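Vistmont
Home > Tables > Folding and meeting tables > Lorlow

Lorlow folding table

Folding table with fixed-height steel underframe, for meeting rooms, canteens, halls and classrooms. Supplied assembled. Tops in white or Mahuika grey.

Length: 200 cm
Wheels: 2, at one end
Guarantee: 3 years
Persons needed to set up: 2
Stock: both colours held, see Delivery

Overview | Specification | Setting up | Care | Spares | Delivery

Overview

The Lorlow is the long table in the Vistmont folding range. It replaces the earlier Lorlow with the screwed leg brackets, which is no longer made. The top is the same length as before, so old and new tables can be stood end to end in one row. The height is also unchanged. The linking clips are different and the two types do not fit each other; see Spares.

The underframe is made from welded steel tube with a powder-coated finish. Each leg pair is a closed loop with a foot rail at floor level. The leg pairs fold inwards and lie flat against the underside, one beside the other, so the folded depth is that of the top plus a single tube. A spring catch holds each pair in both the open and the folded position. The catch is released with a thumb lever on the inside of the leg.

The wheels are fitted to the foot rail at one end only. They are clear of the floor when the table is standing and come into contact when the folded table is tipped up on that end. They are for moving the table between a store and a room on a hard, level floor. They are not intended for stairs or gravel, and a loaded table must not be moved on them.

Specification

Top: wood-based board, laminated on both faces
Finish: smooth, matt
Colours: white, Mahuika grey
Edge: plastic, glued, colour matched to the top
Corners: rounded
Underframe: welded steel tube, powder-coated
Underframe colour: light grey with either top
Leg catches: Etix spring catch, one to each leg pair
Feet: screw-in levelling feet with plastic pads
Wheels: solid rubber tyre, plain bearing
Linking: clips under the long edges, sold separately
Stacking: flat or on edge, folded
Use: indoor only

Dimensioned drawings for both the open and folded table are sent on request. The drawing shows clear knee width between the foot rails, which is the figure to work from when planning seats at the ends.

Load

The stated load on the drawing is for weight spread over the whole top with all feet on the floor. It does not apply to weight placed at one point, or to weight on the overhang beyond the leg pairs. The table should not be stood on or used as a stage section. Equipment that vibrates in use, such as sewing machines and small compressors, will work the catches loose over time and should be put on a fixed bench. For sewing rooms see the Lorlow bench frame, which uses the same top on a rigid frame.

Setting up

1. Lay the folded table on its long edge, with the underside facing you. Use a blanket if the floor is rough.
2. Press the thumb lever on the leg pair nearest the top face of the stack and swing the legs out until the catch closes. It closes with a clear click.
3. Repeat for the other leg pair. The inner pair cannot be opened first.
4. Pull each leg pair back towards the folded position without touching the lever. It should not move.
5. With one person at each end, turn the table onto its feet. Lift by the frame, not by the edge of the top.
6. Turn the levelling feet until the table stands without rocking. The feet at the wheeled end have a shorter thread and should be set first.

To fold the table, clear the top, turn the table onto its long edge and fold the leg pairs in the reverse order. Keep hands away from the hinge tube while the leg is moving. The catch must click shut in the folded position before the table is lifted or wheeled.

Linking tables

Tables can be joined along the long edge or end to end. Along the long edge, use a pair of clips for each joint. End to end, the foot rails meet and a strap is used in place of clips. Set the levelling feet before fitting clips or straps. If the clips have to be forced, one of the tables is not level.

A row should be unclipped before any table in it is moved. Most of the bent clips returned to us have come from rows that were dragged as one piece.

Storage

Store indoors and dry. Folded tables can be stacked flat on a level floor or pallet, top face to top face, with the protective sheet between them. Stored on edge, they should be held in a rack or strapped to a wall, as a folded table on its long edge can be pushed over. The Lorlow trolley takes the tables on edge and passes through a standard single door. It is listed under Trolleys and racks.

Tables that have been in a cold store should be left to reach room temperature before the levelling feet are adjusted.

Care

Wipe the top with a damp cloth and a mild washing-up liquid, then with clean water, then dry. Tea, coffee and most felt pens come off with this if dealt with the same day. For dried ink use a little white spirit on a cloth, test it on the underside first, and rinse. Do not use scouring powder, wire wool or melamine sponges. These polish the matt surface and leave shiny patches that cannot be removed.

Do not place pans or urns straight from the heat on the top. The laminate will take a hot cup but not a hot pan, and the glue line at the edge is weaker than the surface. Bleach should be diluted as stated on its label and not left standing.

Light scuffs from the feet of crockery and from metal trays show more on the grey top than on the white. On the white top, marks from rubber feet and dark-soled shoes show more. Both clean off in the normal way. Cuts do not.

The frame needs no treatment other than wiping. Chips in the powder coat should be touched up to prevent rust. The catches are greased at the factory. Put one drop of light oil on each catch pin every February, or at another fixed time in the year, and wipe off what runs out. Check the hinge bolts at the same time and tighten any that turn by hand.

White top 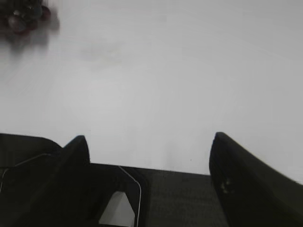
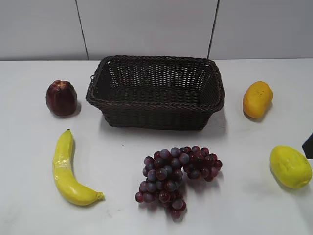 White tabletop. Colour samples of both finishes are available by post.

Spares and accessories

All wearing parts can be ordered singly. Quote the code on the label under the top, near the wheeled end. If the label is missing, send a photo of the leg catch.

Levelling foot, long thread
Levelling foot, short thread (wheeled end)
Wheel with axle and end caps
Etix spring catch, left
Etix spring catch, right
Thumb lever cover
Hinge bolt set
Linking clip, current type
Linking clip, for tables with screwed leg brackets
End strap
Protective sheet
Touch-up paint, light grey

Left and right catches are judged with the table upside down and the wheels pointing away from you. A catch ordered the wrong way round will bolt on but will not close. Replacement tops are supplied undrilled, together with a paper template. Edge strip is not sold separately, as it is glued under pressure and does not hold when fitted by hand.

Guarantee

The frame, hinges, catches and top are guaranteed for 3 years from the invoice date against faults in material and manufacture. The guarantee covers normal indoor use in offices, schools, halls and canteens. Tables used for hire are covered for the frame only. It does not cover scratches, heat damage, water entering through a damaged edge, or catches fitted with parts from another maker.

Keep the invoice. The label gives the batch but not the sale date.

Delivery

Tables are delivered on a pallet to a ground-floor door. The carrier does not carry them in. Single tables are sent in a carton with corner guards, and the carton should be kept until the table has been checked. Report transport damage before signing, or write "not checked" on the delivery note if the driver will not wait.

White is normally sent from stock. Mahuika grey is sent from stock in small quantities and made to order above that. Orders of 200 tables or more are delivered in part loads on agreed dates.

Returns are accepted for unused tables in the original packing. Tables made to order cannot be returned. Carriage on returned goods is paid by the customer unless the goods are faulty.

Trade and project enquiries

For drawings, samples, mixed loads and quotations covering more than one site, write to Stijn Postma, project sales. State the number of tables, the top colour, whether linking is needed and whether there is a loading bay. Access details matter most on school sites, where deliveries are often limited to certain hours.

Specification valid from Tuesday, September 1, 2026. Earlier data sheets for the Lorlow refer to the screwed-bracket model and should not be used when ordering catches or clips.

Related products

Lorlow bench frame
Lorlow trolley
Wall rack for folded tables
Protective sheets, pack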